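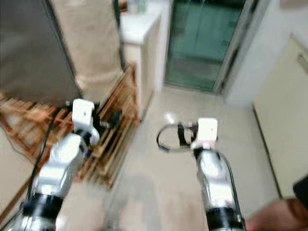

Both arms in the hallway, the right gripper holding a looped strap and the left one at the shoe rack.

About the Closau Workshop

2020-09-13 | By the workshop team
Print this page | E-mail this page

Closau is a shared workshop in Brilunham for people who build automation at home scale. Members work on their own projects at their own benches, and the workshop supplies machine tools, test supplies, storage and a place to argue about cable routing. We have 69 members. The floor area is 1,224 square feet, divided between the machine room, the electronics room and the assembly area.

What we build

The main group project is Lenz, a two-arm machine intended for ordinary household jobs. Lenz has two matched arms, each ending in a two-finger gripper. The control software runs on a desktop computer with a wired connection. Wireless control was tried in February and dropped after a week of delay measurements.

Much of the test work is done in domestic spaces. A bench is flat, well lit and the same every day, so code that passes there proves little. A hallway has tile that reflects light, furniture set close to the wall, and soft items with no fixed shape. Straps and bag handles are a standing problem – the gripper can close on them easily enough, but the free part of the loop moves with every motion of the arm, and the planner has to leave room for it.

Current work on Lenz:

- Slower approach speeds near slatted furniture, where a fingertip can enter a gap
- Strain relief for the gripper cables, which are still routed outside the arms
- Grip force settings for webbing, cord and cloth
- A log format that a new member can read without help

A person stays within reach of the arms during every powered test. The emergency stop is checked before each session and the check is written in the log.

Budget and parts

Group projects are capped at 2,000 dollars a year for consumables and replacement parts. Brackets and finger pads are made in house. Sheet stock and fasteners come from Cuswood, two streets away, who will cut to length.

Membership

New members complete 6 hours of training before using the mill or any powered arm. Soldering and hand tools need only a short induction. Experience with robots is not required – several people on the Lenz project started with garage door openers and aquarium timers. Drawings and test logs are open to all members and may be copied for home builds.

Share (6) | Comments (0)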